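Boletín de la comunidad Olunel
Novedades de la plataforma

Apertura del segundo periodo de registro para la temporada de Costport

Stumbridge, estudio responsable del juego de estrategia y coleccionables digitales Olunel, comunica a los miembros de su comunidad la apertura del segundo periodo de registro para la temporada de Costport, que dará comienzo en el mes de junio. El plazo queda abierto desde la publicación de este boletín, con fecha 02/05/2020, y se mantendrá activo hasta que se asigne la totalidad de las plazas disponibles.

En esta ocasión se ofrecen 2000 parcelas portuarias, distribuidas en 12 distritos. Cada parcela constituye un activo digital único, inscrito en cadena de bloques, y otorga a su titular el derecho a construir almacenes, muelles y astilleros dentro del mapa de Costport. Las parcelas pueden conservarse, cederse temporalmente a otro jugador o ponerse a la venta en el mercado interno, conforme a las normas publicadas en la página de condiciones de uso.

Durante el primer periodo quedaron sin asignar 467 parcelas, correspondientes en su mayor parte a los distritos interiores. Dichas parcelas se han incorporado a la oferta actual y están incluidas en la cifra indicada en el párrafo anterior. No se prevé una emisión adicional para esta temporada.

Condiciones de participación

Podrán solicitar parcela los usuarios que dispongan de una cuenta verificada en Olunel y hayan vinculado a ella un monedero compatible. La verificación debe completarse antes de enviar la solicitud; las solicitudes remitidas desde cuentas pendientes de revisión se descartarán de forma automática y deberán presentarse de nuevo. Cada cuenta podrá obtener un máximo de ocho parcelas, con independencia del distrito elegido. El límite se aplica también a los gremios, que a estos efectos se consideran una sola cuenta cuando operan con un monedero compartido.

El orden de asignación será el de recepción de las solicitudes válidas. A diferencia del primer periodo, no habrá sorteo previo. El equipo de Stumbridge ha adoptado esta decisión tras revisar las consultas recibidas en el foro, en las que numerosos jugadores señalaban que el sistema de sorteo dificultaba la adquisición de parcelas contiguas.

Los titulares de una parcela del primer periodo dispondrán de preferencia sobre las colindantes que permanezcan libres. Para ejercer este derecho deberán marcar la casilla correspondiente en el formulario. La preferencia no se reserva a quienes omitan este paso y no podrá reclamarse una vez confirmada la asignación.

Cambios en el comercio marítimo

Coincidiendo con el inicio de la temporada se modificarán las rutas comerciales entre Costport y el archipiélago de Rivadeneyra. Los trayectos largos tendrán un coste superior en provisiones, mientras que la carga máxima por embarcación aumentará para los jugadores que hayan mejorado sus astilleros. Los contratos de transporte firmados antes del cambio se liquidarán con las tarifas anteriores.

Se introduce asimismo la figura del práctico de puerto, un personaje que podrá contratarse por turnos y que reduce el tiempo de atraque. Los prácticos no son coleccionables ni pueden transferirse entre cuentas - su contratación se abona exclusivamente con moneda ordinaria del juego.

Sohail Sial, responsable de economía de juego en Stumbridge, ha señalado a este boletín que la revisión de las rutas responde al desequilibrio observado entre los distritos costeros y los interiores. «Los almacenes del interior apenas intervenían en el comercio de la temporada anterior. Con las nuevas tarifas, mantener existencias lejos del muelle vuelve a tener sentido para muchos jugadores», ha manifestado.

El calendario completo de pruebas se publicará en el foro oficial. Los usuarios inscritos en el servidor de ensayo podrán acceder a las nuevas rutas con anterioridad a su activación general, si bien el progreso obtenido en dicho servidor no se trasladará a las cuentas definitivas. 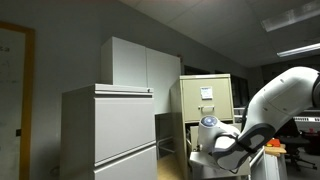 ¿Puedo vender una parcela antes de que empiece la temporada?

Las parcelas asignadas en este periodo permanecerán bloqueadas hasta el primer día de la temporada. A partir de ese momento, su titular podrá ponerlas a la venta en el mercado interno. Las adquiridas durante el primer periodo no están sujetas a esta restricción y pueden transmitirse en cualquier momento.

Seguridad de las cuentas

Se recuerda a los usuarios que el registro se realiza únicamente desde el panel personal de Olunel. Stumbridge no solicita claves privadas ni frases de recuperación por correo electrónico, mensajería o redes sociales. Los mensajes que ofrezcan parcelas fuera del panel deben considerarse fraudulentos y pueden notificarse mediante el formulario de incidencias.

Las operaciones efectuadas en la cadena de bloques son irreversibles. Antes de confirmar una solicitud, conviene comprobar el distrito seleccionado y la dirección del monedero vinculado, datos que el equipo de soporte no podrá modificar con posterioridad. Las consultas relativas a solicitudes ya enviadas se atenderán por orden de llegada en el apartado «Costport» del centro de ayuda, indicando el nombre de usuario y el código de la solicitud.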